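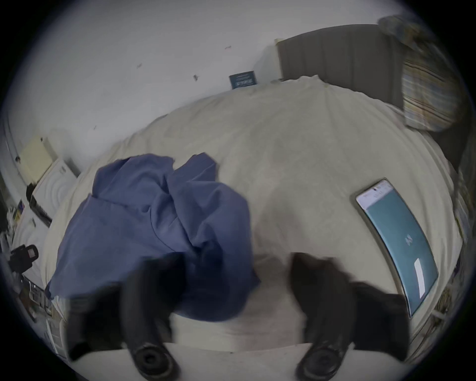
Paired gripper upkeep is the routine of setting up, checking and repairing a matched set of hand-held grippers used to record cloth handling for robot training. One person holds both units, one per hand, and works on garments or bedding while cameras record. The term covers the jaws, the finger pads, the housings, the base electronics and the cameras. It is often presented as a light chore. Maintenance logs, where they exist at all, suggest otherwise.

Setup

A pair is normally marked left and right and kept together. Swapping units between pairs is possible on most designs, and suppliers like to say that it does no harm. The claim rests on thin evidence. The Granholm workshop notes, the fullest public account of the work, report 66 recording sessions with mixed pairs, of which 39 had to be thrown out for mismatched jaw travel. The notes do not say how the mismatch was measured, and the count has been repeated since without anyone checking it.

The usual order is to power both units, close and open the jaws fully, set the zero point, and then record a short trial with a soft garment. Markia, a setup checklist passed around among small labs, asks for six full closures before the zero point is set. No test has been published showing that six works better than two. 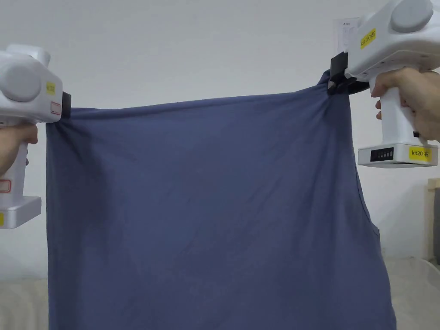
Jaw force is the setting most often argued over. A thin knit held at its corners will slip if the force is low and may mark if it is high. The Ustomis method sets force by hanging a weight of 400 grams from the closed jaw and tightening until it stops sliding. Critics point out that a hanging weight pulls in one direction only, while a garment stretched between two jaws is pulled sideways and down together. The method remains common, mostly for lack of a cheap replacement.

Cleaning and wear

Lint is the main cause of poor grip. It packs in behind the pads and is easily mistaken for a worn spring, and springs are replaced far more often than they need to be. Wiping with a dry brush is generally enough. Alcohol is recommended in several guides, though it hardens some rubber compounds and the guides rarely say which. 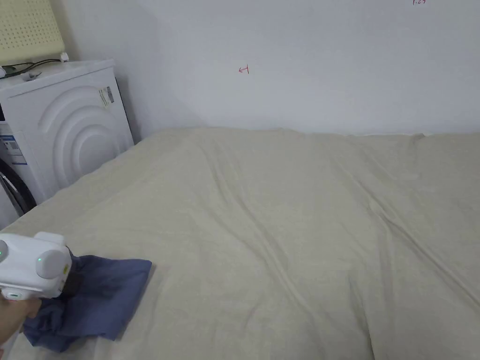 Checks after cleaning are done under load, with the jaws closed on ordinary cloth. A bed is a common test surface, being wide and soft enough to forgive a dropped unit. Status lights are a weak guide at this stage. A unit may show green on both side pods while its jaws are deep in a bunched blue cloth, and the operator still has to pull to find out whether the grip is sound. What a green light stands for also differs between makers, and on older units it may mean only that power is present.

Repair

Dudás, a parts list kept for older units, puts pads first and jaw cables second among replaced items. It counts parts ordered, a poor stand-in for parts that failed. Housings are seldom replaced. Small cracks are glued and the zero point is set again afterward, a step many repair records leave out.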